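Pikemov 커뮤니티 도움말 > 인지·파지 계획

핸드헬드 그리퍼로 찍은 데이터에서 그리퍼 자기 손가락이 물체로 분할됩니다

작성: follach_dev
작성일: 2023-03-13
태그: 분할, 자기 마스크, 파지 후보, 핸드헬드, 트레이

안녕하세요. Kombo로 데이터를 정리하고 Pikemov에서 파지 후보를 뽑는 작업을 하고 있습니다. 트레이에 잡동사니를 담아 놓고 핸드헬드 그리퍼로 하나씩 집어내는 시연을 모으는 중이고, 이번 묶음은 에피소드가 114개입니다. 장소는 전부 일반 가정의 방입니다. 실험실 테이블에서 찍은 이전 묶음에서는 이런 문제가 없었습니다.

증상은 세 가지입니다.

첫째, 손가락 안쪽의 파란 패드가 독립된 물체로 잡힙니다. 검은 손가락 본체는 대체로 배경으로 빠지는데 패드만 남습니다. 그래서 파지 후보 목록 맨 위에 자기 패드를 집으라는 후보가 올라옵니다.

둘째, 트레이 안에 파란색 물체가 있으면 패드와 한 덩어리가 됩니다. 손가락이 물체 가까이 내려간 프레임에서 특히 심하고, 덩어리의 중심이 두 물체 사이 허공에 찍힙니다. 파지 점수는 높게 나오는데 그 자리에는 집을 것이 없습니다.

셋째, 트레이 바깥의 물건에도 후보가 생깁니다. 뒤쪽 수납장 위에 과자 봉지나 인형 같은 것이 놓여 있으면 그쪽 점수가 트레이 안보다 높을 때도 있습니다.

제가 해 본 것은 다음과 같습니다.

색상으로 패드를 지우기. HSV에서 파란색 범위를 잘라 냈더니 패드는 없어졌는데 트레이 안의 파란 물체도 같이 없어졌습니다. 범위를 좁히면 조명이 바뀌는 에피소드에서 패드가 다시 나타납니다.

화면 아래쪽을 일정 비율로 자르기. 손가락이 아래쪽에 걸쳐 있으니 잘라 내면 될 줄 알았는데, 트레이 앞쪽에 놓인 물체까지 같이 날아갑니다.

최소 면적 올리기. 패드가 작지 않아서 효과가 없었습니다. 대신 작은 원통 같은 물체가 후보에서 빠졌습니다.

문제가 되는 프레임을 하나 붙입니다. 그리퍼는 열린 상태이고, 트레이 안쪽은 회색, 테두리는 짙은 녹색입니다. 두 손가락 사이에 비스듬히 놓인 밝은 파란색 물체가 패드와 합쳐지는 그 물체입니다. 흰색 이어버드 충전 케이스는 항상 잘 분리되고, 블록으로 만든 장난감은 색깔별로 여러 조각이 나는 경우가 많습니다.
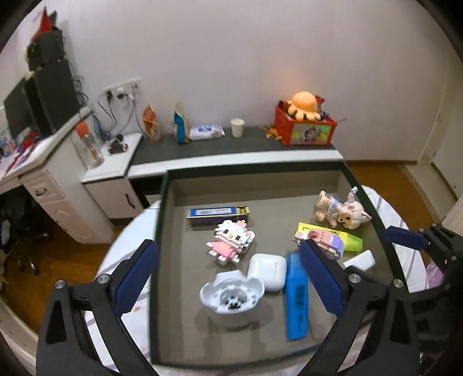 현재 설정

segment.mode: auto
segment.min_area: 기본값
self_mask.enabled: false
workspace.source: full_image
candidate.top_k: 30
depth: 없음 (RGB만 기록)

self_mask는 문서에 로봇 팔 모델이 필요하다고 되어 있어서 꺼 두었습니다. 저희는 로봇 팔 없이 손으로 들고 찍기 때문에 URDF도 없고 관절값도 없습니다. 그리퍼 벌림 폭은 프레임마다 기록되어 있습니다.

궁금한 점을 정리하면 이렇습니다. URDF 없이 자기 마스크를 만들 수 있는지, 패드와 같은 계열 색의 물체를 어떻게 분리해야 하는지, 카메라가 계속 움직이는데 작업 영역을 트레이 안으로 제한할 방법이 있는지 알고 싶습니다. 에피소드를 다시 찍는 것은 가능하면 피하고 싶습니다.

답변 3개

maskfirst
채택된 답변

세 증상 모두 자기 마스크와 작업 영역이 빠져 있어서 생기는 문제로 보입니다. 분할 모델을 바꾸기 전에 이 둘부터 넣으세요. 다시 찍을 필요는 없습니다.

1. 자기 마스크는 URDF 없이도 됩니다

문서에서 URDF가 필요하다고 하는 것은 self_mask.type이 kinematic일 때입니다. 핸드헬드는 카메라가 그리퍼에 고정되어 있으니 손가락이 화면에서 차지하는 자리는 벌림 폭 하나로 정해집니다. 카메라가 방 안에서 어디를 향하든 상관없습니다. self_mask.type을 lookup으로 두고 벌림 폭별 마스크 표를 만들면 됩니다.

표를 만드는 순서입니다.

그리퍼를 무늬 없는 밝은 배경 앞에 두고, 완전히 닫힌 상태에서 완전히 열린 상태까지 천천히 움직이며 녹화합니다. 파란 패드와 대비되는 배경이면 됩니다. 흰 종이로도 충분합니다.

녹화한 영상을 벌림 폭 기준으로 10단계로 나누고 단계마다 한 프레임을 고릅니다.

고른 프레임에서 손가락, 패드, 관절부 나사, 그리고 그리퍼 프레임 중 화면에 들어오는 부분을 모두 칠합니다. 올려 주신 프레임을 보면 오른쪽 끝에서 트레이 쪽으로 뻗은 검은 암이 있고 그 끝에도 파란 패드가 있습니다. 손가락 두 개만 칠하면 이 부분이 남습니다. 본인이 쓰는 그리퍼 구조에 맞춰서 보이는 것은 다 넣으세요.

사이 값은 보간합니다. Pikemov는 가까운 두 단계의 마스크 윤곽을 이어서 보간하므로 별도 코드는 필요 없습니다.

마지막으로 self_mask.dilate를 조금 줍니다. 너무 크게 주면 손가락 사이에 놓인 물체를 깎아 먹습니다. 손가락이 빠르게 움직이는 구간에서 윤곽이 새는지 확인하고 그때만 올리세요.

주의할 점은 카메라 고정 상태입니다. 녹화 도중에 마운트를 풀었다가 다시 조인 적이 있으면 그 전후로 표를 따로 만들어야 합니다. 같은 벌림 폭의 프레임을 여러 에피소드에서 꺼내 겹쳐 보면 금방 확인됩니다. 관절부의 은색 나사 머리가 같은 자리에 오는지 보면 편합니다. 색이 손가락과 확실히 달라서 기준점으로 쓰기 좋습니다.

2. 마스크는 분할 전에 적용하세요

순서가 중요합니다. 분할 결과에서 마스크를 빼는 방식(self_mask.stage: post)이면 파란 물체와 패드가 이미 한 덩어리가 된 다음이라 중심점이 이상한 자리에 남을 수 있습니다. pre로 두면 마스크 영역은 무효 픽셀로 들어가고, 물체 쪽 픽셀만으로 영역이 만들어집니다.

무효 픽셀을 검은색으로 채우지는 마세요. 검은 물체로 다시 잡힙니다. mask_fill을 ignore로 두시면 됩니다.

패드가 물체를 가리고 있으면 보이는 부분만으로 중심이 계산됩니다. 이 오차는 남습니다. 손가락이 가까이 가기 전의 프레임에서 물체 마스크를 잡아 두고 추적으로 이어 가는 편이 낫고, track.init_frame에 손가락과 물체가 겹치지 않는 프레임 번호를 넣으면 됩니다.

3. 작업 영역은 트레이를 추적해서 잡습니다

workspace.source가 full_image면 화면 전체가 대상입니다. 수납장 위 물건에 후보가 생기는 것은 정상 동작입니다. region_track으로 바꾸고 첫 프레임에서 트레이 테두리 안쪽을 다각형으로 찍어 주세요. 테두리가 짙은 녹색이고 안쪽이 회색이라 경계는 잘 따라갈 겁니다.

그리퍼가 테두리를 가릴 때 영역이 튀면 workspace.use_self_mask를 true로 해서 가려진 변을 추적 점에서 빼세요. 기본값은 false입니다.

정리한 설정입니다.

self_mask.enabled: true
self_mask.type: lookup
self_mask.stage: pre
self_mask.mask_fill: ignore
workspace.source: region_track
workspace.use_self_mask: true
candidate.top_k: 30

top_k는 그대로 두셔도 됩니다. 후보가 화면 전체에 흩어지지 않으면 수를 줄일 이유가 없습니다.

블록 장난감이 색깔별로 나뉘는 것은 다른 문제입니다. segment.merge_adjacent를 켜면 나아지지만, 물체가 서로 기대어 있는 경우에는 다른 물체까지 합쳐질 수 있습니다. 올리신 프레임에서도 블록 장난감 하나가 연두색 계열 상자 위에 일부 걸쳐 있습니다. 이런 배치에서는 전역으로 켜지 말고 첫 프레임에서 물체마다 점을 하나씩 찍어 프롬프트로 주는 쪽이 안전합니다. 에피소드마다 첫 프레임 한 장만 하면 됩니다.

댓글

follach_dev: 감사합니다. lookup이 따로 있는 줄 몰랐습니다. 표를 만들어서 38개 에피소드에 먼저 돌려 봤고, 패드가 후보로 올라오는 프레임은 없어졌습니다. 파란 물체의 중심도 물체 안쪽에 찍힙니다.

follach_dev: 한 가지 더 여쭙니다. 벌림 폭 기록이 영상보다 조금 늦는 것 같습니다. 빨리 닫는 구간에서 마스크가 손가락을 뒤따라갑니다.

maskfirst: 시각 동기 문제입니다. dilate로 덮지 말고 지연을 재서 sync.width_offset에 넣으세요. 닫혔다 열리는 동작을 몇 번 반복한 구간을 골라서, 영상에서 두 패드가 맞닿는 시점과 기록값이 최소가 되는 시점을 비교하면 됩니다. 에피소드마다 지연이 다르면 기록 쪽을 봐야 합니다.

follach_dev: 지연은 일정했습니다. 오프셋을 넣으니 맞습니다.

groketti_user

저는 Groketti로 비슷한 작업을 하는데 그냥 패드 색을 바꿨습니다. 회색 패드로 갈아 끼우니까 색상 필터만으로도 됐습니다. 제일 빠른 방법 같습니다.

댓글

follach_dev: 이미 찍은 데이터가 있어서 이번에는 어렵습니다. 그리고 트레이 안쪽이 회색이라 회색 패드면 바닥과 섞일 것 같습니다.

groketti_user: 아 트레이가 회색이네요. 그럼 다른 색으로 하셔야겠습니다.

maskfirst: 색을 바꾸는 것은 말리지 않지만, 가정집에서 찍으면 어떤 색이든 겹치는 물건이 나옵니다. 이미 모은 데이터와 겉모습이 달라지는 것도 생각해야 합니다. 정책 학습에 같이 쓸 거면 저는 유지하겠습니다.

edgecase_k

채택된 답변대로 하면 되고, 몇 가지만 보탭니다.

자기 마스크를 학습 입력에도 적용할지는 따로 정하세요. 파지 후보를 뽑을 때는 손가락을 지우는 것이 맞지만, 정책 학습용 이미지에서는 손가락이 보여야 물체와의 상대 위치를 배웁니다. Kombo로 내보낼 때 apply_self_mask가 켜져 있으면 학습용 이미지에도 마스크가 들어갑니다. 저는 이걸 모르고 내보냈다가 처음부터 다시 했습니다. 원본은 그대로 두고 마스크는 별도 채널로 저장하는 것을 권합니다.

후보 점수를 볼 때 납작한 물체와 세워진 물체를 나눠서 확인하세요. RGB만 있으면 높이를 모르기 때문에, 누워 있는 긴 상자와 세워 둔 블록 인형이 비슷한 점수를 받습니다. 사람이 실제로 집은 위치가 시연에 남아 있으니 그것과 후보 상위 몇 개를 비교하면 어느 쪽에서 틀리는지 나옵니다.

구멍이 있는 물체도 봐야 합니다. 사진 앞쪽의 흰 뚜껑 모양 부품은 가운데가 어둡게 뚫려 있어서, 바깥쪽 고리와 안쪽 어두운 부분이 따로 분할될 수 있습니다. segment.fill_holes를 켜면 합쳐집니다. 다만 트레이 바닥이 보이는 큰 틈까지 메우지 않도록 최대 면적을 정해 두세요.

min_area는 원래 값으로 돌려놓으셨는지 확인하시고요. 질문에 올려봤다고 쓰셨는데 아래 설정에는 기본값으로 되어 있어서 어느 쪽인지 모르겠습니다. 올린 채로 두면 작은 원통은 계속 빠집니다.

댓글

follach_dev: min_area는 기본값으로 돌려놨습니다. 설정은 돌려놓은 뒤에 복사한 것입니다.

follach_dev: apply_self_mask는 켜져 있었습니다. 아직 내보내기 전이라 끄고 진행하겠습니다.

edgecase_k: 캐시도 지우세요. 옵션만 끄고 다시 내보내면 이전에 마스크가 적용된 프레임을 그대로 가져오는 경우가 있었습니다. 4월 배포판에서 고친다고 들었는데 그 전까지는 수동으로 지워야 합니다.

follach_dev: 확인했습니다. 캐시 폴더를 지우고 나머지 에피소드를 돌리는 중입니다.

관련 글

벌림 폭 기록과 영상의 시각 동기 맞추기
region_track에서 영역이 한쪽으로 밀리는 경우
깊이 정보 없이 파지 후보 점수를 비교하는 방법
Kombo 내보내기에서 마스크를 별도 채널로 저장하기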